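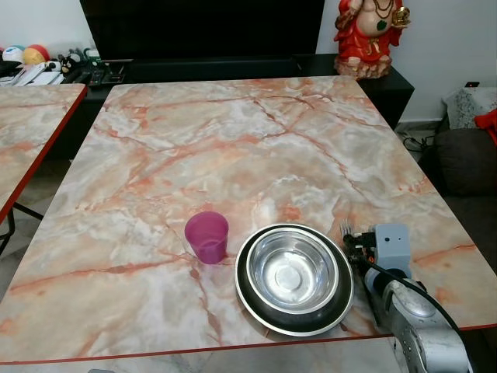 Thread: Ida-class sonar refit, open architecture or not?

hullform84
The Ida refit notice came out in February. The hull sonar keeps its array and gets a new processing cabinet from Gravden. The console software stays with Kaltitz. Has anyone seen an interface document?

T_Ugwu
Draft only. 296 pages, and the track data format is still marked TBD.

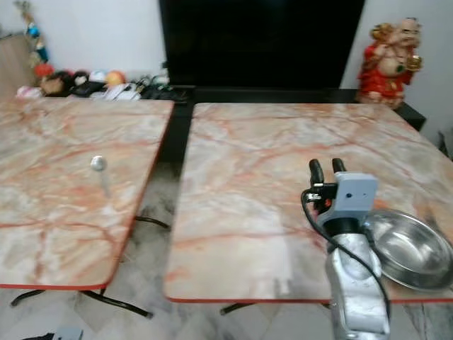
The cabinet swap is simple. The risk is the link to the combat system, which still runs the old message set.

baffles_clear
Disagree. Tlapale did the same link on the patrol boats with a translator box. Two ships, no schedule slip.

T_Ugwu
Those boats had no towed array. Message load isn't comparable.

baffles_clear
Load is a bandwidth problem. Format is what you raised.

hullform84
Can we stick to the refit? Does the 2,287 hour figure in annex C cover harbor trials?

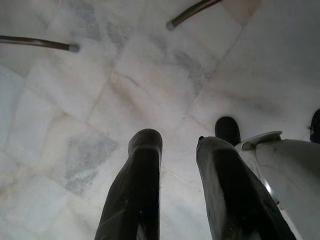
I read it as dockside labor only, but the table has no footnote.

T_Ugwu
Dockside only. Trials are a separate line, unpriced.

keelblock
Then the bid totals can't be compared. Gravden normally folds trials into install.

baffles_clear
They split them on the last job. Check the amendment before assuming.

Tamunoemi Ugwu (T_Ugwu)
Amendment 2 is silent on it. I've sent a query and will post the reply.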